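작업 노트 / 3월 / 창고동 바닥 슬래브 배합 시험 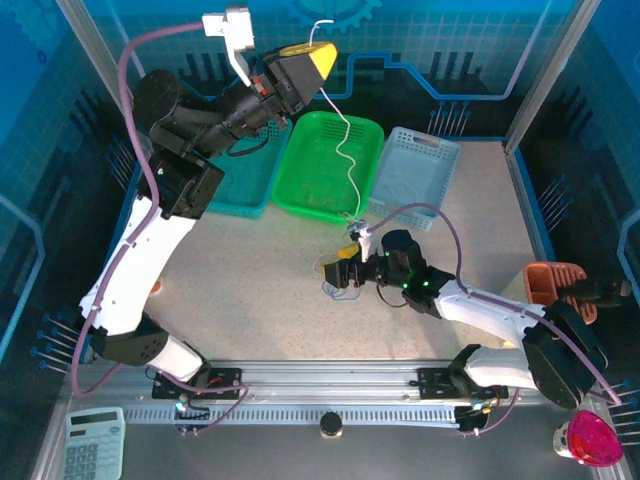 오늘은 Ravville 창고동 바닥 얘기부터. 지난번에 적어 둔 두께 200mm는 그대로 가는데, 선반 기둥이 앉는 줄만 300mm로 키우기로 했다. 도면에는 아직 반영이 안 됐으니 이 노트 먼저 보는 사람은 꼭 도면 번호 확인하고 움직여 주세요!

오전에는 배합 두 가지를 비벼 봤다. 하나는 늘 쓰던 기본 배합이고, 다른 하나는 Noiphan에서 받은 감수제를 넣은 것. 기본 배합은 뭐 익숙한 그 느낌이었다. 삽으로 떠 보면 좀 뻑뻑하고, 다짐봉 넣을 때 손목에 힘이 들어가는 그거. 감수제 넣은 쪽은 처음 5분은 별 차이가 없다가 갑자기 확 풀려서 살짝 당황했다. (물을 더 넣을 뻔했는데 참길 잘했지.) 다음에 비빌 때는 투입하고 충분히 돌린 다음에 슬럼프를 재야겠다. 급하게 재면 숫자가 낮게 나와서 괜히 물 타게 된다.

공시체는 배합별로 떠서 수조에 넣어 뒀다. 뚜껑에 유성펜으로 A, B라고만 썼는데 지난달 것도 A, B라서... 내가 생각해도 너무했다. 오후에 테이프 붙여서 다시 표시했음. 앞으로는 현장 이름 첫 글자까지 쓰기로.

타설 물량은 다시 계산하니 536㎥가 나왔다. 두꺼워지는 줄을 빼먹고 계산한 예전 숫자는 지웠으니 옛날 출력물 가지고 있으면 버려도 된다. 하루에 다 치는 건 무리고, 나눠 치는 위치는 줄눈이랑 맞추는 게 제일 깔끔할 것 같다. 문제는 배관이다. 배수관 하나가 딱 줄눈 밑으로 지나가는데, 설비팀에서는 옮길 수 있다고 하고 전기 쪽에서는 그 자리에 전선관이 들어온다고 한다. 둘이 같은 도면을 보고 있는 건지 모르겠다. 일단 겹치는 부분만 따로 그려서 양쪽에 보냈고, 답 오기 전까지 그 구간 철근은 묶지 말자고 했다.

Fivia 쪽 지게차 통로 마감도 잠깐 이야기가 나왔다. 표면 강화재를 뿌릴지 액상으로 갈지 아직 못 정했는데, 내 생각은 뿌리는 쪽이다. 전에 액상만 했던 바닥은 모서리 쪽이 먼저 일어나서 다시 갈아 내느라 고생했거든. 다만 통로 면적만 4000㎡가 넘어서 피니셔를 몇 대 붙일지가 관건이다. 한 대로 버티다가는 끝쪽이 먼저 굳어 버릴 거다. 장비 대여 견적은 받아 보고 여기 이어서 적겠음.

자잘한 것들:
다짐봉 하나 휘었음. 새로 주문.
체 가름 시험용 체는 쓰고 나서 제발 털어서 걸어 두기. 오늘도 모래 한 줌이 나왔다.
수조 온도계가 아침이랑 저녁에 너무 다르게 읽힌다. 온도계가 이상한 건지 히터가 이상한 건지 내일 다른 걸로 하나 더 넣어 볼 것.
비닐 양생포 남은 것은 시험실 안쪽 선반에 말아 뒀음.

7일 강도 나오면 이 아래에 붙여 쓸게요. 감수제 쪽이 초반에 좀 늦게 붙을 것 같은데, 그래도 거푸집 떼는 날짜까지 바뀔 정도는 아니었으면 좋겠다.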